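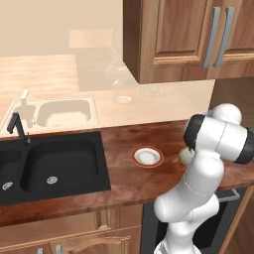 Open Day at Jansen

The kitchens at Jansen exist only on a screen, and still we were asked to wipe our feet.

There were 30 of us in folding chairs. Seso was in the next hall with a forklift that could be ridden, so we were the ones who had come late or had knees. I was there for Dirner, who sell plates and wanted to know if the future would be dropping them.

"Viva is 100 percent in simulation today," said the host, with the pride of a man whose floor would stay clean. Viva was a white arm. It had a whole kitchen to itself, with more carved wood than my grandmother's and no grandmother in it to say put that back.

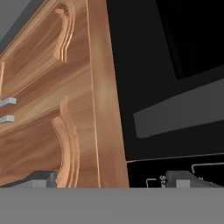
He told us to think of it as a new hire. I thought of our last new hire, who went out for milk in September and is now in real estate.

The big screen changed to what the gripper saw, and the row in front leaned sideways together. A woman asked if it knew what an oven was. The host said it knew where an oven was. She wrote that down, underlined it, and offered me a mint.

Then came the microwave, which got the first real murmur of the afternoon. Its door stood wide open, and in the white bowl inside lay one small piece of something orange.

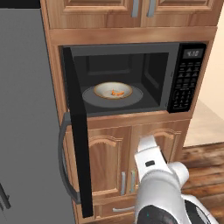
"Is that lunch?" said a voice from the back.

"It's a task," said the host.

The clock on the microwave said 4:10. My watch said 2, and I confess I envied the microwave. My report to Dirner so far read "arm, white" and "chairs, hard."

I put up my hand and asked about plates. The host lit up. Plates were his favorite. He had a yellow-rimmed one with a shrimp on it, and he brought it up so large that the man beside me said he could eat. 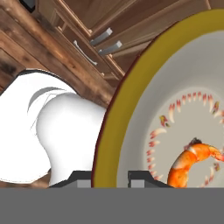

"And how many does it break?" I asked.

"In here? We press reset."

I wrote down "reset" and tried to picture our warehouse with a button like that by the door. The woman with the mints wanted to know who ate the shrimp. The host checked his notes, all 6 pages, and said there would be coffee in the lobby.

There was coffee in the lobby. It came in paper cups, and I left that out of the report.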